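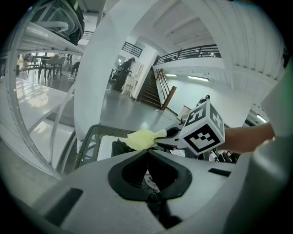
*Wrist view from the hand-held gripper, yellow cloth in the fingers over the mesh basket.*

Wednesday, December 2, 2020

Cloth-to-basket demos, hand-held unit, Kondbridge task list item 4. Target for the set is 200 episodes. Recorded 205, so there is a small margin for rejects.

**Setup.** Same firmware as the September runs. Cube marker on the finger mount, calibration file reloaded before the first take. Exposure locked. The background is bright on this side and auto exposure was pumping whenever the gripper tilted up toward the ceiling lights.

**Procedure.** Pinch the cloth near a fold, lift, carry over the rim, lower, open. Hold still for a moment at start and end so the trimming script finds clean boundaries. Crumple the cloth by hand between takes. Do not lay it flat, we have enough flat starts already.

**Notes**

- Slow approach gives better tracking. Fast wrist rotation loses the largest cube face and the pose jumps when it comes back.
- Keep the forearm to the right of the marker. A few takes were dropped where my sleeve got over it; rolled it up after that.
- Release height matters. Too high and the cloth catches on the rim. Aroha Kingi suggests opening only once the fingertip is below rim level. Tried it on the last block, will compare.
- Finger width signal is noisy near fully closed. Could be the thin cloth, could be the encoder. Check with the foam block.

**Replay.** Not run on the arm yet. The Aremetti controller is still on the old gripper offset, and the Tellton adapter adds length that has to go into the transform first.

**To do:** trim and tag takes, flag pose jumps, measure adapter, send first 200 clean episodes to Aroha if the reject count allows it.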